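サポートチケット
件名:棚前ピッキング中の「転倒物あり」で作業が止まらない/作業基準 第21項の解釈確認
製品:Wister(動作管理ソフト)、Stisivgate(監視モジュール)
拠点:Trendora 試験売場
区分:運用ルール・安全
優先度:中
状態:対応中(基準改訂待ち)
起票日:8月26日

起票内容

ヒューマノイドによる飲料棚からの商品取り出し作業で、棚板上に横倒しまたは傾いたボトルがある状態でもWisterが次の把持動作を許可する。作業基準の第21項には「対象物以外の転倒を検知した場合、腕を退避させ、監視者の確認を待つ」とあり、この記述と動作が一致していない。

再現条件は次のとおり。
・床置きのカゴに商品を移す作業であること
・棚の前縁に近い位置に、立っていない商品があること
・把持対象がその商品とは別の個体であること

期待する動作:腕の退避後、確認待ちに移る。
実際の動作:イベントログに警告が記録されるだけで、動作キューはそのまま進む。
エラーコード:なし。Stisivgate側の画面では黄色表示、Wister側では「情報」扱い。

起票者側で試したこと
・Wisterの再起動。変化なし。
・監視しきい値を初期値に戻す。変化なし。
・片腕モードへの切り替え。警告の回数は減ったが、動作キューは止まらない。

サポート 一次回答

ログ一式を受領。Stisivgateから転倒物の通知は正しく出ている。Wister側の受信時刻にも異常はない。したがって検知漏れではなく、通知を受けたあとの優先度の割り当てを疑っている。

以下を確認のうえ返信してほしい。
・動作プロファイルの名称と版
・「把持中」状態で転倒物通知を受けたときの設定値(停止/保持/継続)
・ハンドの指先部品の型。Ziółkowski製の指先に交換している場合は交換の有無のみでよい
・カゴの位置が登録済みの置き場と一致しているか

設定値を確認するまで、しきい値は変更しないこと。前回の変更内容がログに残っておらず、比較ができない。

起票者 返信

プロファイルは売場標準、版は59。「把持中」の設定値は「継続」になっていた。誰が変更したかは監査ログから追えない。指先はZiółkowski製に交換済み。カゴの置き場は登録しておらず、毎回、棚前の床に直接置いている。

置き場を登録していない理由は、第21項にも関連項目にもカゴについての記載がないため。現場では「手が届く範囲に置く」という口頭の取り決めだけで運用していた。

もう一点、片方の手をカゴ側に出したまま、もう片方の手で棚の商品を扱うことがある。この場合、退避させるのは片腕か両腕か、基準からは読み取れない。

サポート 二次回答

「継続」は、把持対象が手の中にあるうちに腕を引くと落下につながるという想定で用意された値である。短い距離の搬送では妥当だが、棚の前縁付近に不安定な物がある場合は想定していない。版59の既定値は「保持」なので、過去に手動で変更されたと考えられる。

両腕の扱いについては、第21項の「腕」が単数か複数か書かれていないことが問題の中心になる。Wisterの内部処理では、動作キューを持つ腕だけを退避対象とし、もう片方は現在位置で待機する。カゴ側の手が待機に入っても、棚側の腕は別のキューを持つので止まらない。仕様どおりの動作だが、基準の意図とは合っていない可能性がある。

該当作業の状態を共有する。
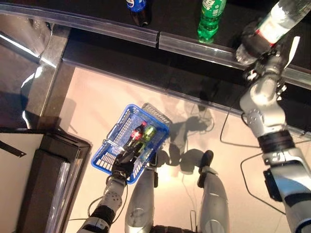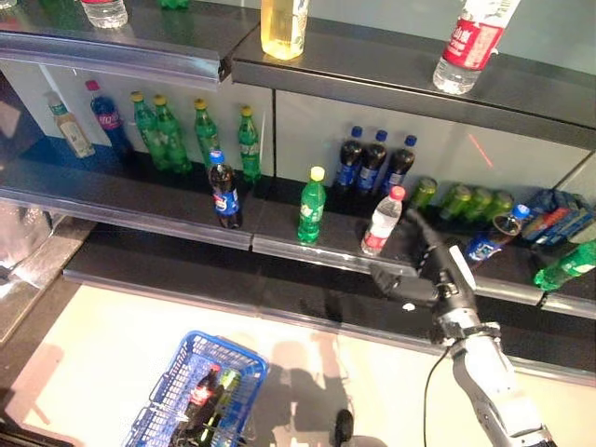

棚前での取り出し作業。2点とも、床の青いカゴに赤ラベルのコーラと緑のボトルが入っている。2点目では、棚の前縁寄りに青ラベルのペプシが傾いて横になっている。

サポート 二次回答(続き)

基準に照らした整理は次のとおり。

a. 把持前の判定
2点目のように横になったボトルが前縁寄りにある配置は、第21項の「対象物以外の転倒」に当たるものとして扱う。転倒の原因は問わない。ロボットが触れたかどうかは静止画から判断できず、基準も原因による区別をしていない。

b. 把持中の判定
1点目のように商品を手に持っている状態では、即時退避を適用しない。まずその位置で保持し、監視者が指示を出す。指示がないまま60秒を過ぎた場合は、Wisterが確認待ちの通知を再送する。自動で動作を再開してはならない。

c. 床置きのカゴ
カゴは脚の動作範囲に入れない。足先の外側から200 mmを超える距離を取り、登録した置き場から動かした場合は再登録する。基準にこの項がないので、改訂案に加えることを推奨する。

d. 透明部品と反射
棚の前縁にある光沢のあるレールでは、反射により前縁位置の推定がずれることがある。今回のログでは影響を確認できていないが、点検表に「前縁位置の目視照合」を追加しておくとよい。

起票者 返信

a、bは了解。cの距離を取ると、左手がカゴに届かない配置が出てくる。カゴを台に載せる案もあるが、台自体が登録外の障害物になる。

bについて確認したい。保持中に監視者が「継続」を選んだ場合、その一回だけ有効なのか、以後の把持すべてに有効なのか。現状の画面では区別がない。

サポート 三次回答

台の使用は、台を固定物として地図に登録すれば可。登録しないまま載せる運用は不可とする。台を使わない場合は、ロボットの立ち位置をカゴに寄せるのではなく、カゴの登録位置を立ち位置から計算して決めること。手順は管理画面の「置き場」から「立ち位置基準」を選ぶ。

「継続」の有効範囲は、現行版では以後の把持すべてに及ぶ。これは不具合として別途登録した。修正までの間は、次の手順で運用すること。

暫定手順
1 作業開始前に、プロファイルの「把持中」を「保持」に設定する。
2 設定画面を閉じてから開き直し、値が残っていることを確認する。
3 転倒物通知が出たら、監視者は「継続」を押さず「一時停止」を押す。
4 両腕とも停止したことを目視で確かめる。片方だけ止まっている場合は非常停止を使う。
5 手に商品がある場合は、元の棚段ではなくカゴへ移すか、その場で人が受け取る。受け取るときは駆動を切る。
6 棚の中に手を入れる作業は、駆動を切り、施錠表示を掛けてから行う。
7 横になった商品を立て直し、棚の認識をやり直す。
8 再開は監視者本人が操作する。遠隔端末からの再開は禁止。
9 通知時刻、停止した腕、手の中の物の有無を記録票に書く。

補足:手順4で非常停止を使った場合、手に持った物が落ちることがある。ボトルの下に人の足や手がない状態を先に確保する。脚で立つ機種は姿勢保持が切れるおそれがあるため、吊り具または支持台の有無を作業前の点検表に書いておくこと。非常停止時の姿勢は機種ごとに異なり、このチケットの範囲では保証しない。

起票者 返信

暫定手順で一通り実施。手順2で値が「継続」に戻る現象があった。保存ボタンを押さずに画面を閉じると前の値が残る。保存後は問題なし。手順書に「保存」を追記した。

手順5について、現場から質問が出ている。炭酸飲料が落下したあと、その個体を売場に戻してよいか。

サポート 四次回答

手順2の件、こちらの記載漏れ。「値を設定し、保存し、開き直す」に読み替えてほしい。

落下品の扱いはWisterの範囲外だが、ロボットの認識に関わる点だけ回答する。容器が変形した個体は登録形状と合わず、把持点がずれる。試験売場では変形の有無にかかわらず落下品を棚に戻さず、別のカゴに分けることを推奨する。別のカゴにも置き場の登録が必要。

Ziółkowski製の指先について。交換後の校正記録がログに見当たらない。指先を交換した場合、閉じ幅の校正は必須で、未実施のまま透明な容器を扱うことは認められていない。校正後の記録を添付のこと。

起票者 返信

指先の校正を実施し、記録を添付した。交換時の点検表に校正の欄がなく、未実施のまま使っていたことを確認した。点検表に欄を追加済み。

第21項の改訂案は次の文面で社内審査に出す。

「把持対象以外の商品が立っていない状態を検知した場合、Wisterは両腕の新規動作を禁止する。手に物がない腕は退避させる。手に物がある腕はその位置で保持し、監視者の指示を待つ。指示は一回の把持に限り有効とする。」

カゴの置き場は別項とし、距離、登録、再登録の条件を書く。

サポート 五次回答

改訂案を確認した。二点指摘する。

「立っていない状態」には、もともと寝かせて陳列する商品が含まれる。袋入りの商品や箱を同じ棚段に置く場合は誤って停止が続く。「登録された陳列姿勢と異なる状態」としたほうがよい。

「退避」の終点が書かれていない。棚の外に出すのか、基準姿勢まで戻すのかを明記すること。基準姿勢まで戻す場合、カゴ側の腕が脚やカゴの縁に触れないか、低速で確認してから採用する。

Wister側の対応予定
・「継続」の有効範囲を一回に限定する修正:次の保守版
・転倒物通知の表示を「情報」から「警告」へ変更:同上
・設定変更者の監査ログへの記録:検討中、時期未定
・両腕同時の動作禁止:設定項目として追加。既定値は有効

関連チケット
・Stisivgate 通知色とWister表示区分の不一致
・Wister プロファイル保存前に画面を閉じたときの確認表示

次のアクション
起票者:改訂案の再提出、退避終点の低速確認結果の添付
サポート:保守版の配布時に本チケットへ通知
保守版の適用までは暫定手順を継続する。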